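Part 3: Setting Up Your Cutting Station

If you've made it through Parts 1 and 2, your Skarnunside pattern pack is printed, the pages are taped together, and you've got a stack of fabric that you've washed and pressed (you did wash it, right?). Now we get to my favorite bit, the cutting station. I've been making bags and quilted table runners for long enough to have ruined plenty of good cotton, and nearly every time it went wrong at the cutting stage, way before I sat down at the machine.

I wrote this part for the Duvura rotary set because that's what comes in the class kit, but any 45 mm cutter will do fine. If you have the smaller one, just expect to make a couple more passes on thick stuff.

3.1 Picking the table

1. Find a table that hits you at the hip bone, or a bit higher. My old one was kitchen height and I'd be hobbling by lunch. Bed risers under the legs fixed it for next to nothing.

2. Push down on each corner. If it rocks, fold up some cardboard and wedge the short leg. A table that rocks will walk your ruler off the line right when you're leaning hardest.

3. Leave room to get to at least two sides, more if you can. You'll want to walk to the cut instead of twisting the fabric toward you, and I promise your stacks will stay a lot neater!

4. Put your lamp on the side opposite your cutting hand. I'm right-handed, so mine sits on the left. Wycliffe Laizer is left-handed and has his whole station flipped from mine, so if you're a lefty, swap everything I say from here on out.

Note: Carpet is okay under the table, but put down a sheet or something smooth where you stand. Threads and slivers of batting get down in there and you'll be finding them until Christmas.

3.2 Putting the mat down

1. Unroll the mat and let it lie flat overnight before you cut anything. If it came in a tube, roll it gently the opposite way first.

2. Wipe the table, then wipe the back of the mat. One grain of grit underneath makes a bump, and the blade finds it.

3. Line up the bottom edge of the mat with the edge of the table. It doesn't have to be perfect, but if it's crooked your eye will fight you all day long.

4. Lay your ruler along a printed line and compare the two. On a decent mat they agree all the way across. If they don't, trust the ruler and use the mat lines only for squaring things up.

Caution: Keep the mat away from sunny windows, heaters and the back seat of your car. It'll warp, and once it's warped it's pretty much a placemat. I left one in the car one April afternoon while I went in to help Maricruz Valdovinos pick binding, and it came out shaped like a potato chip.

3.3 Loading the blade

1. Close the guard. Put the cutter on the table with the nut facing up.

2. Unscrew the nut and lay the parts out in a row in the order they come off. Nut, washer, blade, bolt. I still do this every single time, because the washer has a curve to it and will happily go back on upside down.

3. Slide the old blade into the empty case and tape it shut before you throw it out.

4. New blades stick together with oil. Hold the stack by the edges, slide one off sideways, and check that you've only got the one. Two blades will cut, kind of, but it'll feel like dragging a shopping cart with a bad wheel.

5. Put everything back in reverse order and tighten the nut until the blade turns with a little drag. Too tight and it skids, too loose and it wobbles.

Caution: Close the guard every time you put the cutter down. Every time, even if you're just reaching for a pin! Iraís Serrano makes her students say "closed" out loud and I used to think that was silly. Then I nicked my wrist on my own cutter and now I say it too.

3.4 Your first test cut

1. Take a scrap at least as long as your ruler and fold it once, selvage to selvage.

2. Set the ruler down with the bulk of the fabric under it and the part you're trimming sticking out.

3. Spread your fingers on the ruler, pinkie off the far edge against the mat, so it can't slide.

4. Open the guard, start just below the fabric, and push away from you in one smooth roll. Never pull it toward your belly.

5. Close the guard. Open out the strip and look at the fold. If there's a little V there, your fold wasn't square to the ruler. Refold and go again.

Note: Skipped threads at the same spacing all down the cut mean there's a nick in the blade. Skipped threads in just one place probably mean a groove in the mat, so shift over a few inches and try the cut again.

3.5 Using the lines for angles
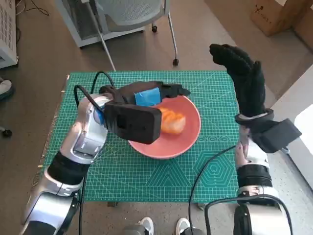 Angles are where folks tend to quit on me, and I get it, the first time I cut sixty-degree pieces I ended up with a pile of something closer to kites. What helped was learning to line the fabric up with the printed diagonals first and only then reach for the ruler, so I had two things to check against. Mats differ a lot in what they give you for this. Some only have the square grid, but a green one with diagonal guide lines plus a large hexagon and a row of small ones, like the one under the pink bowl, gives you shapes to hold your cut pieces against before you sew them. Lay your finished hexagon near the closest printed size and see if the sides run parallel. They don't need to match in size, you're only looking at the slant.

1. Cut your strip first, straight and true, as in 3.4.

2. Turn the strip so its long edge sits on a horizontal grid line.

3. Put the sixty-degree line of your ruler on that same long edge and trim the end off.

4. Slide the ruler over by the width in your pattern, keep the angle line on the edge, and cut again.

5. Every fourth or fifth piece, stop and check the angle. It creeps, and it creeps faster when you're chatting.

Note: If you're doing the big Ait Ali table runner, it takes 202 diamonds. Cut 200 and you'll be two short on the last row, which is exactly what I did on mine, with the fabric already out of print. Go ahead and cut a few spares.

3.6 Cleaning up and storing

1. Brush the lint out of the cut lines with an old toothbrush, going along the lines and not across them.

2. Wash the mat now and then in cool water with a drop of dish soap. Lay it flat to dry.

3. Store it flat under the bed or hang it from two clips. One clip in the middle will bend it over time.

4. Take the blade off, wipe it with a soft cloth, and put one tiny drop of machine oil where it touches the plastic.

I like the Sellasura oil with the long needle tip, but whatever you use on your sewing machine is fine. Just run the cutter over a scrap afterward so you don't leave a nice oily stripe on your good fabric.

Once your strips and diamonds are cut, bag them by letter and pin the label to the top piece. Part 4 starts with pressing and pairing, so have your iron and a spray bottle handy.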